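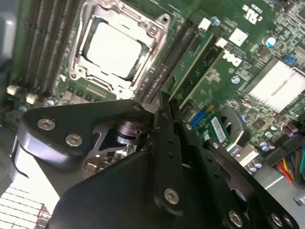
The gripper over the board, by the memory slots.

Slamet Osman had fixed computers for a living since before anyone at Hitum was old enough to hold a screwdriver, and he had been told to be polite.

"Just watch it work," the woman from Pleler said. "Then write down what you think."

"What I think, or what you'd like?"

She laughed as if he'd made a joke. She had a badge, a laptop and a cup of tea going cold on the windowsill. Hitum refurbished office machines, 2,625 of them since November, and Pleler wanted to sell Hitum an arm that would do the insides. Memory out, memory in, lid on, next. The price was on a sheet in Slamet's back pocket. He had folded it so small that he wouldn't have to look at it again.

He pulled up a stool. On his own bench a machine took him six minutes, and that was with his glasses on the wrong end of his nose.

"Where does it go first?" he asked.

"The memory."

"Does it know there's a latch at each end?"

"It's been shown."

"So was my nephew," Slamet said.
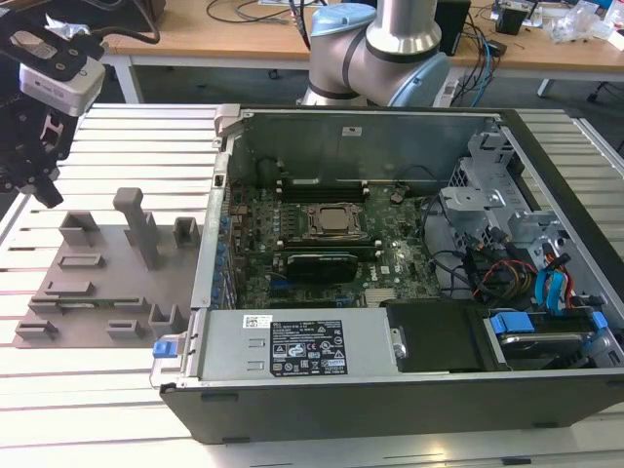
The open machine on the slatted table, with the gray plate beside it.

He knew that model the way some men know a dog. He knew how the drive cables got in the way of your wrist, and how much push a memory stick wanted before it clicked. It was always more push than you expected. Every new hire stopped short, scared of cracking the board, and every one of them got a dead screen and came to find him.

"How does it know when to stop pushing?" he said.

"It feels the force."

"And if the stick's in backward?"

"It feels that, too."

"They feel the same. For the first bit, anyway." He rubbed his thumb. There was an old dent in it from doing exactly this. "It's the second bit that costs you."

The woman typed something. He hoped it was what he had said, but she typed for longer than he'd talked.

Oei came down from the office and stood with his arms folded. He had been to the trade show. He had seen the Flolley thing fold a towel and had talked about it all through lunch, until Slamet asked who had put the towel on the table, and flat, and the right way up.

"Well?" Oei said. "Could it do 700 a month?"

"I did 689 last month," said Slamet. "I also found a mouse nest in one, and two with the wrong lid. What does it do with a mouse nest?"

"We'd flag that as an exception," the woman said.

"So would I. Then I'd get the vacuum."

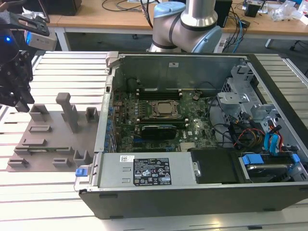
Can a robot swap the memory in an office computer without help?
Under tidy conditions it may manage one model it has been set up for, but mixed machines, stuck latches and stray cables still call for a person.

That was what he put on the form, under the only heading that had room for it. The rest was boxes from one to five. He gave it a three for care, then thought about the latch and made it a two.

"You're not worried, then?" Oei asked him at the door.

"I'm worried you'll buy it," Slamet said – and went back to his bench, where the next one was waiting with its lid still on.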